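Subject: Re: [table-layout] Stand bases on the marble top

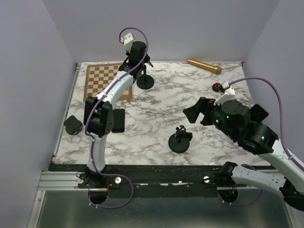

Marble-pattern top with chessboard, upper left, and the black stands.

On the Giseck list, an earlier message read:

> We are trying to settle the layout for the small table before
> September. Two questions. First, does the round base stay put on
> the marble pattern, or does it need a mat under it? Second, is there
> still space for the board if both stands are left out? Our board is
> the Stusmont one and we do not want to buy a smaller one.

Taking the second question first, as it decides the rest.

The board goes in the upper left and stays there. We tried it in the middle and it took up the only part of the top that can be reached easily from all sides. With the board at the upper left, one stand can go near the middle front. The second, the one with the vertical post, goes further back. Leave a hand's width between any base and the board border. If a base is pushed up against the border the board creeps when the post is turned.

Your Stusmont board should fit if the outside edge, border included, is no more than 225 mm. Measure the border and not the squares. The listing gives the playing area only, and that caught us out on the first order.

On the mat: we do not use one. The Flekari bases have a thin pad underneath and hold well enough on a clean top. Wipe the top with a barely damp cloth, dry it, and leave it for 3 minutes before setting anything down. Polish is a mistake on this surface. It took almost 21 days of ordinary wiping before the bases stopped sliding after somebody used a spray.

The veining causes one small problem. Pencil marks for the base positions cannot be found again against the grey-brown lines. We now use low-tack tape, cut into short corners, and lift it once the positions have been written down as distances from the left and front edges. Take both distances to the centre of the base, as the rim is awkward to measure from.

Small things go down last. A cylindrical item is best laid across the table at the back, wide end to the right, so that it does not point at the board. Anything flat and black should be kept clear of the black bases, or it gets overlooked at clearing time. We lost a set of Honda keys for an afternoon that way.

I have not tested the taller Flekari post. If anyone on the list has one, the figure I need is the height from the table to the underside of the clamp, with the clamp closed.

The revised layout sheet will go in the Giseck folder once the distances have been checked again.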